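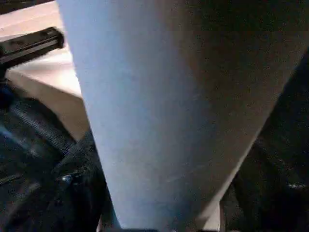
**Home Assembly and Repair, Unit 4: Push-fit plastic furniture**
Room 228, Saturday session. Bring Unit 3 notes.

Push-fit furniture has no screws. A molded part with sockets takes the ends of the legs or poles, and friction holds them. Stools, drying stands and light shelving are all made this way. The parts are cheap to make and easy to store, and most of the trouble comes from legs that were never pushed all the way in.

## Before you start

- Cover the table. A plastic sheet is fine and wipes clean, but parts slide on it, so keep one hand on the base.
- Sort legs by length and by end. If one end is narrower, find out from the leaflet which end goes in the socket.
- Wipe out the sockets. Grit and molding scraps will stop a leg short.
- Look for hairline cracks around each socket rim. A cracked rim will open up under load.

## Fitting the legs

Set the base down so the sockets face up. Start with one corner and push the leg in straight, by hand, with a slight twist. Hold the base close to the socket you are working on – if you hold the far side, the whole part tips and the leg goes in crooked.

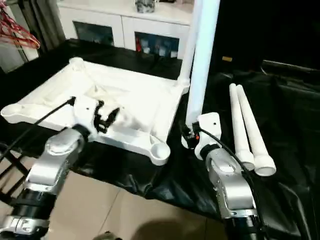

Do the opposite corner next, then the other two. Don't seat any leg fully until all four are started. The plastic has some give, and a leg that is driven home too early can pull its neighbors out of line.

For the final push, use your body weight or a rubber mallet over a folded cloth. Never use a steel hammer. Mark each leg with pencil at the socket rim, push again, and see whether the mark has moved. When it stops moving, the leg is seated.

## Stools

A stool carries a person, so the standard is higher. The Colitz stool we use in class is rated for up to 100 kg on its leaflet. Turn it upside down, seat first on the table, and check every leg by gripping it low, near the socket, and again near the foot.

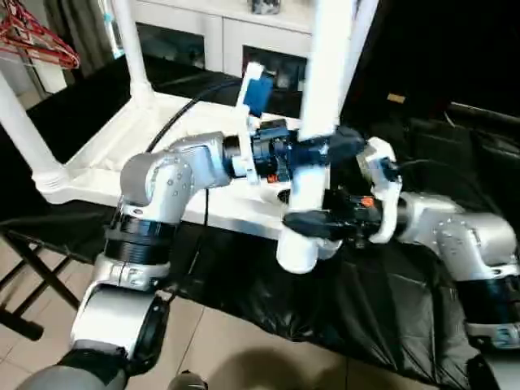 A student in the evening group objected that gripping near the foot gives too much leverage and can loosen a good joint. That is a fair point for thin-walled legs. Pull gently there, and do the real testing at the socket end.

## Practice task (30 minutes)

1. Assemble one stool and take it apart again.
2. Note which socket was tightest.
3. Reassemble it with the legs in different corners and compare.

Leftover Hindamari parts are in the bin by the door. They don't fit Colitz sockets.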